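The club that wants to clean your sink

The robotics club at Belby meets in a former domestic science block, two doors down from a room where generations of pupils learned to ruin a white sauce. It has a whiteboard, a kettle and a rule about not leaving the kettle near anything that moves. In November it will take a team to the household round of a student contest in Praltville, where the task is to clean a bathroom sink without a human hand touching it.

I went to meet the club's leader, who teaches physics four days a week and asked not to be named, on the grounds that the pupils do the work and the parents already have the phone number. Two of the team sat in as well. They are both sixteen and made the same request, though I think in their case it was mainly the subject matter.

"You tell people you're in robotics and they ask if it fights," said the first, who writes most of the code. "Then you say it wipes a sink and they sort of nod."

The team chose the sink over two other tasks, laying a table and folding towels. The leader had pushed for the table. "I thought a table would be nice for the open evening. Forks. People like forks. I was outvoted, and I've been buying cloths ever since."

Why a sink, then? The second pupil, who looks after the arm, gave the longest answer of the afternoon. A sink is curved nearly everywhere, she said, and it is shiny, and it is white, so the vision software sees reflections and takes them for edges. "A table is flat. You tell the arm how high the table is and you're finished. With a basin you're going down a slope, round a corner, over the drain and back up, and if you press too hard the arm stops itself and sulks."

It does this often. The club calls it sulking in the logbook too, where the entry "sulked, left side, again" appears with dates running back to the spring.

I asked what they use for dirt. There was a pause, and the two of them looked at the leader, who looked at the kettle.

"We started with coffee grounds," he said. "Too easy. They're dark and they stay in a heap. Then toothpaste, which was fine until it set. The rules say the judges will use typical bathroom soiling, and we wrote to ask what that meant, and they wrote back and said hair."

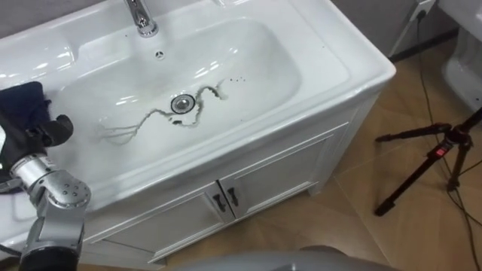

6 min read

Hair, it seems, is where most teams come unstuck. It slides along in front of the cloth and then wraps itself round the drain, where a wipe goes straight over the top of it. The thin strands are worse than the thick ones. Against white the software hardly registers them, and for most of a term the arm would finish a run, report a clean basin and fold itself away with every sign of satisfaction.

"It was so pleased with itself," said the coder. "I had to write a bit that makes it look again."

The second look is the thing they are proudest of. After each pass the robot compares the basin with how it was before and decides whether to go round once more. It is allowed 4 passes under the contest rules, inside a time limit of 45 minutes, and the first full version of the program used up the lot going over one patch of glare beneath the tap.

The cloth has its own history. They tried sponges first, which the gripper squashed, and then a brush, which flicked. The cloth won by not doing anything interesting. How to hold it remains a live argument. Pinch it in the middle and it hangs like a flag, with far too much of it in the way. Pinch it by a corner and most of it trails behind, out of reach of the dirt. The arm specialist favours a bunched grip just off the centre, and demonstrated it for me with a tea towel and great seriousness.

"I do it at home now," she said. "I clean the sink at home and I'm thinking about my wrist. Mum's delighted. She thinks it's made me tidy."

The program is called Belero. I was given two explanations for the name, one involving a misspelt piece of music and the other a misspelt jacket, and the people offering them did not agree then and were not agreeing when I left. It sits on top of a teaching package from a firm called Baláž, which the leader described as very good and very hard to read. The manual has a chapter on picking up cubes. "Six pages on cubes," he said. "We've never needed to pick up a cube. I've never needed to in my life."

There are six in the team, and not all of them came for the robots. One joined to get out of cross-country and is now in charge of the test schedule. Another does nothing but label pictures of dirty basins, hour after hour, marking which bits are hair and which are shadow, and is said to be unnervingly quick at it.

I asked whether any of this would put a cleaner out of work. The leader laughed for longer than the question deserved. A person can do a sink in a minute, he said, while thinking about supper. Their best complete run took eighteen, and that was after someone had put the cloth in the gripper, started the program and stood by the stop button throughout.

"So that's one person, eighteen minutes, to save one person one minute," said the coder. "We're working on it."

What they get out of it is harder to put on a poster. The leader thinks it is mostly patience, and the habit of writing down what went wrong before trying to fix it. The arm specialist thinks it is inverse kinematics. The coder said he had learned that he leaves a lot of hair in the sink, and that he had not been asked to learn this by the curriculum.

Before Praltville there is the drain to sort out. The present plan is a small circling motion at the end of each pass, pressing lightly and lifting away to one side, and it works when the cloth is held properly and not when it isn't. There is also some worry about the tap. The contest basin will have one, the rules don't say how long the spout will be, and the arm has a known weakness for going up when it should go round.

The club meets after school on Tuesdays and takes new members from Year 9 upwards. Bring your own mug.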